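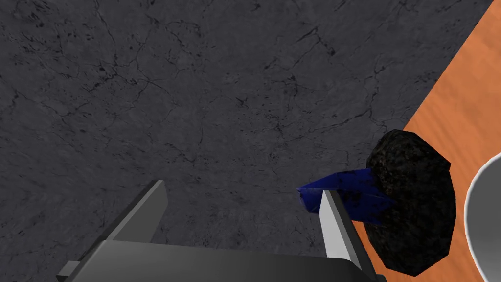

Home | News | Servicing | Spares | Contact

Filters, again

The clocks have gone forward and the phone has started ringing, so it must be May or near enough. Most of the calls say the same thing: the unit in the back bedroom blows, but with no enthusiasm. Before you book Rohani Subramaniam for a visit, please open the front flap and look at the filter. Last spring she went out to 94 homes, and roughly 25 of them needed a rinse under the tap and a stern word.

Slide both mesh panels out, wash them in lukewarm water and let them dry in the shade. If you have a Lumenta, the left panel sticks -- it always has, and Lumenta have been looking into it for two years.

Owners of the older Dromach floor units should ring us anyway. The drain hose perishes and your carpet will find out first.

Spare panels are at the Flirden counter, open until 4.30pm.

Trindura Heating & Cooling | Contact us | © Trindura | Back to top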